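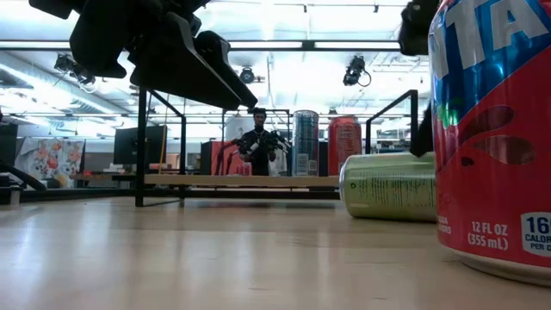 Chapter 2. The Chore Problem

Reading time: 2 minutes

Every June, Luzius Bachmann asks his students at Mernthorpe when a machine will tidy the kitchen. In 1787, presumably, someone said soon. 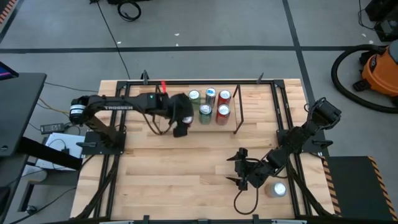

Stocking a shelf pays badly because people find it easy - a poor guide to what arms find easy.

Consider the word "put." It hides a grasp, a lift and a letting go. A can standing close to its neighbor, like the red one by the green, leaves a finger little room to be clumsy. We begin with letting go. 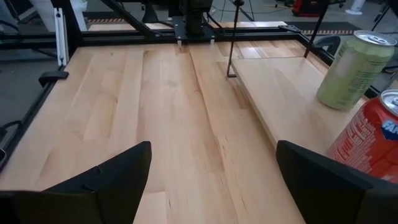

Releasing an object sounds like the absence of work. On a raised board it is a question of height - too high and the can drops, too low and it meets the wood early.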